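Home | Transit | Stations | Index

Grisodport Road station

3 min read

Grisodport Road is a commuter rail and tram station in the east of Nikcombe. It has two side platforms for trains and a single tram loop on the south side. The station is 21 minutes from Nikcombe Central by stopping train.

History

The station opened as Feltance Halt, a wooden platform serving the brickworks. Trains called only at shift changes until the works closed and housing was built on the land. The present brick building was designed by Hongmei Peng and replaced the halt on the same site.

The tram loop came later. It was meant to be the midpoint of a longer line to the harbor, but the eastern half was dropped after the city lost its state grant. Trams on route 83 still end here.

Naming dispute

In February the transit agency offered the station name for lease. Mekonnen, a furniture retailer with a store across the road, bid for a ten-year term under which the stop would be called Mekonnen Park. There is no park nearby – the name referred to the store's parking lot.

Council member Kiri Ormsby opposed the lease, saying the fee would not cover new signs and maps. Agency planner Ibsa Gebreyes put the cost at 186 replacement signs across the system. A petition against the change gathered 303 signatures. The bid was withdrawn on 17/04/2021, and the name was left as it was.

Facilities

The station has a ticket office, restrooms and a covered bike rack. The former parcels room is leased as a lunch counter, run by Saron Ejigu. Elevators serve both platforms.

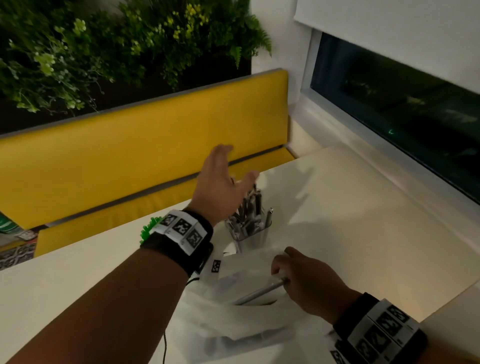
Services

Stopping trains call every half hour in each direction, and hourly on Sunday evenings. Express trains pass through without stopping. Tram route 83 runs to the university by way of the market.

See also

Feltance brickworks
Nikcombe tram network
List of stations in Nikcombe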